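A rule that fits on the lid of a box

By Emrys Parri

May 31, 2023

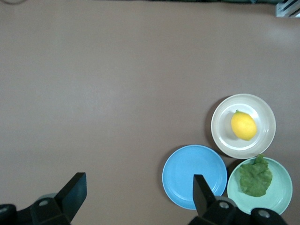 Who should be allowed to restart a robot arm after it has stopped by itself?

The person who has just looked at why it stopped, and no one else. If that person has gone home, the arm stays off until another trained person has looked for themselves and written down what they found.

I have held this view for a long time and it has not made me popular. The usual objection is that most stops are harmless. A joint reaches its limit, a cable tugs, the software loses patience with a grasp and gives up. All true. But the one restarting it from across the room doesn't know which kind of stop it was, and a restart is the moment when an arm is most likely to move in a way people near it don't expect.

Small arms on tables have made us careless about this. When the job is a lemon on one plate and a lettuce leaf on another, it is hard to feel that anyone is in danger, and mostly they are not. The trouble is that habits formed at such a table travel. Someone who has spent a winter reaching between open gripper fingers to straighten a plate will reach into a bigger machine in the same way.

At Plotach, where I wrote the working rules, we began with a manual of more than 80 pages. It was thorough and it was hardly read. Benjie Dagdag, who ran the evening sessions, kept his own version on the lid of a parts box, in marker pen. It had three lines:

Hands out before power on.
Look before you restart.
Write it down.

In March we threw out the long manual for day-to-day use and put Benjie's lines up by each arm. The manual still exists, for maintenance and for the insurers, and I would not want to be without it. I only say that it was the wrong thing to hand to a person on their first morning.

There is a fair case against me. Prosser, a smaller outfit than ours, argues that short rules leave too much to judgement, and that a new starter has none to use. Their answer is a checklist signed at every session. I have seen it done well there. I have also seen signed checklists at Brollum where all the ticks were plainly made in one go at the end of the day, and a record like that is worse than a blank page, as the next person will trust it.

What I would ask of anyone writing rules for this sort of work is modest. Say who may restart the arm, by name, and keep the list current. Say where hands may be while the power is on. Make the log short enough to fill in standing up. Then go and watch a session without announcing it, and change any rule that you see broken by sensible people.

The standards bodies have their own work to do, and it is slow for good reasons. A workshop need not wait for them before settling who presses the button.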